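Old bricks find new homes as Virholm toy swap fills its second hall

The spring toy swap at Virholm has always been a cheerful, slightly chaotic sort of morning, the kind where you go in with one bag of outgrown bits and pieces and come home with two bags of somebody else's, and last Thursday's was no different, except that it was a good deal bigger than any before it. Organisers had hoped to fill the main hall and ended up opening the smaller one next door as well, with the doors between them propped wide and a steady stream of pushchairs going through.

By closing time 890 toys had changed hands, just short of the 900 that had been chalked up hopefully on the board by the entrance. There was a friendly groan when the final figure was read out, and then a round of applause, and then (this being Virholm) everyone went back to the cake.

The swap works much as it always has. Families drop off what they no longer play with, receive a paper token for each item and spend the tokens on whatever takes their fancy. Jigsaws went quickly this time, as did anything with wheels, and a very handsome dolls' house from Flilier was claimed before its owners had even got it properly through the door. Board games moved more slowly, perhaps because people do like to sit down and check that all the pieces are there, and a couple of tables near the window were soon given over to exactly that.

Much of the talk, though, was about the odds and ends: the single blocks, the stray bricks and the small parts which turn up at the bottom of every toy box and belong to nothing in particular. In other years these went home again with whoever had brought them. For this swap they were gathered up and sorted into open bins, colour by colour as far as anyone could manage it, so that children could fill a bag for one token and take away enough to build something decent.

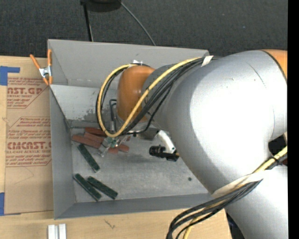

A bagful for one token

The bins proved such a draw that they had to be topped up 3 times before lunch. Reddish blocks were the favourites by a long way, with green ones close behind, and there was a good deal of earnest bargaining at knee height over who had seen which piece first. One family told us they had come for a scooter and left with a bag of blocks and no scooter, and seemed thoroughly pleased with the arrangement.

It does help that sturdy blocks can be enjoyed for years and years. Several grandparents stopped to say how nice it was to see something so simple being fought over, and more than one of them was spotted filling a bag "for the little ones" with what looked like great personal care and attention.

The Cifuentes bakery sent over two trays of buns and a very large lemon cake, all of which had vanished by mid-morning, and the Hokum café kindly lent its urn so that nobody had to go without a hot drink on what was, it must be said, rather a chilly day for the time of year.

Anything left unclaimed has been boxed up and will be offered again at the next swap, which is planned for December, in good time for anyone hoping to make a start on presents. Toys can be handed in at the hall during the week beforehand. Please give them a wipe first if you can, take out any old batteries, and tie loose parts together in a bag. Blocks of any size or colour will be very gladly received, even if you only have a handful.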